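Wrist camera or head camera for hand policy, which result should I trust?

hestlow_lab
Posted April 17, 2024

Hello all. I am working on imitation learning with a four-finger hand, and I have a question about a result which I can not explain well. Please excuse my English.

We train the same policy in two ways. In the first way it sees only the head camera. In the second way it sees the head camera and also the camera at the wrist. The task is from the Suna set, picking up soft things from a low place. I train with 1927 demonstrations, the same ones for both ways, and I repeat each training with 6 different seeds.

With the wrist camera the loss on the validation data is clearly lower. But on the real robot the policy with the wrist camera is worse. It stops above the object and closes the fingers too early. The policy with the head camera only is slower, but it finishes more often. The difference is there in all seeds, so I don't believe it is luck.
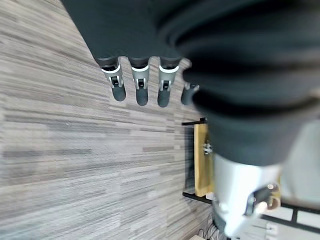
morelli_k
I would not trust the validation loss at all for this question. The wrist view moves together with the hand, so from two frames the network can guess the last action, and the last action is very similar to the next one. The loss becomes small and the policy has learned mostly to continue what it was doing. When the robot hesitates once, it continues to hesitate. Please check if you give history to the network. If yes, remove it and train again with one frame only. In our group at Vorkamine we had a similar thing, and with one frame the stopping was almost gone, although the loss was higher.

Also, the carpet. With a striped floor the pattern moves a lot in the wrist view when the hand turns, and this is a very strong signal for the motion. You could record 8 short demonstrations over a plain floor and look at whether the predicted actions become different. It is a small test and costs you one afternoon.

tb_suna_user
just use bigger crop and more augmentation. worked for me

pelagic22
I agree with the first reply about history, but I would like to add two things.

First, the time delay. The two cameras often do not arrive at the same moment. If the wrist image is late by even a few frames on the real robot, but is well aligned in the recorded data, then the policy closes the fingers at the wrong time. Your validation loss can not show this, because it uses the recorded data. Write the time stamp of each image during a real run and compare it with the training files. I did this last September and found that my wrist images were over 2 frames late, only when the policy was running on the same computer.

Second, how much of the wrist image is the robot itself? If the arm cover and the hand fill a big part of it, the network has few pixels left for the object. You can mask the part which is always the robot, but keep the fingertips visible, they are useful for the closing. Please do the mask in training and in the real run in the same way. I forgot this one time and lost a week.

For your question of which result to trust: I would report both numbers, but make the conclusion only from the real robot runs. Put the objects at the same marked positions for both policies, and mix the order, so that the person who resets the objects does not know which policy comes next.

hestlow_lab
Thank you for the careful replies. Yes, I give history, two frames. I will remove it first and change nothing else, and then I check the time stamps. For the augmentation, I already use random crop, but I did not try a bigger one. I will write the result under this post.

Contact | Copyright Hestlow Community Help | Back to top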